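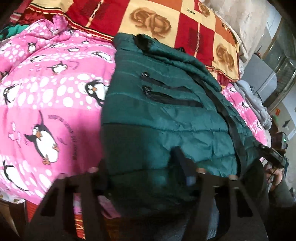

1. Quilted jacket, dark teal green, on the bed before folding. Pink penguin blanket underneath, checked blanket behind.

Winter bedding and outerwear: gallery and notes
Compiled by Pouran Esfahani. Page updated Thursday, October 17, 2024.

The seasonal changeover at the Andbridge flat covers one bedroom, one hall cupboard and the storage box under the bed. Coats and heavy blankets come out in autumn and go back when the heating is turned down. The notes on this page concern the order of work, the folding method and where each item is kept. They replace the list written in February, which had the cupboard shelves numbered from the wrong end.

All sorting is done on the bed. It is the only flat surface in the flat large enough to take an adult jacket opened out, and it saves bending. The blankets stay on it while the coats are dealt with and are folded last.

Notes to picture 1

Construction. The jacket is stitched across in horizontal channels, with the filling held between the seams. The shell has a slight shine and creases easily. Creases of this kind are left alone. Ironing is not suitable for a padded shell, and most of them drop out after a night on a hanger.

Zips. There are two zipped strips on the upper part as it lies, each with a small metal pull. All zips are closed before folding. An open zip presses its teeth into the quilting, and after several months in a box the line is hard to shift. Pulls are turned flat against the cloth.

Colour. The green goes almost to black in shadow. Anyone looking for this jacket in the hall cupboard with the light off should feel for the quilting.

Blankets. The pink one has plain bands alternating with bands of white spots, and black-and-white penguins with orange beaks. The checked one is red, cream and orange. They are stored together, penguin blanket on top, as it is the one asked for first.

Folding a padded jacket

Lay the jacket face down with the sleeves straight. Bring each sleeve across the back so that the cuff reaches the opposite side seam. Fold the sides in until they meet at the centre. Press the air out with the forearm, working from the hem to the collar, and roll in the same direction. The roll should be firm enough to hold its shape when lifted, but no tighter. A hood, where there is one, is pulled back over the finished roll and keeps it closed. Jackets without a hood are tied with a strip of cotton tape.

Vacuum bags were tried for one season and given up. The jackets came out flat along the fold and needed 2 days on hangers before the filling recovered. The bags are now kept for spare pillows only.

Folding the blankets

Shake each blanket once over the bath. Fold in half lengthways, then in half again, then in thirds from the short end. The finished block should be narrower than the shelf by a hand's width. Printed blankets are folded with the print outwards so they can be told apart without being opened. Fleece and brushed cotton are not stacked under anything heavy.

Storage

The hall cupboard has 2 shelves above the rail. The lower one takes blankets, the upper one takes bags and hats. Coats in daily use hang on the rail; rolled coats go in the box under the bed. The box is a Gekberg, 50 litres, with a clip lid. One clip is stiff and should be closed first, or the lid lifts on the other side.

The hanging rail was replaced by Enda Kinsella after the old one bowed in the middle. The new rail is a Dunow steel tube cut to fit, with a bracket at the centre. It has shown no movement under a full load of winter coats. The original end sockets were kept and packed out with card on the left.

Washing before storage

Padded jackets are washed once a year, at the end of the season, on the 30 degree programme with a low spin. Pockets are emptied and zips closed beforehand. Drying takes place flat on the airer and is finished on a hanger. The filling is broken up by hand while still damp, channel by channel, starting at the shoulders. Nothing goes into the box until it has hung for a full day indoors.

Blankets are washed separately from coats. Red checked cloth is washed on its own for the first few washes, until the rinse water runs clear.

Outstanding

Cedar blocks in the box to be sanded or replaced.
Label on the upper shelf has come off and needs new tape.
Spare toggles from the El-Sayed parka are in the sewing tin, in the envelope marked "coat, grey".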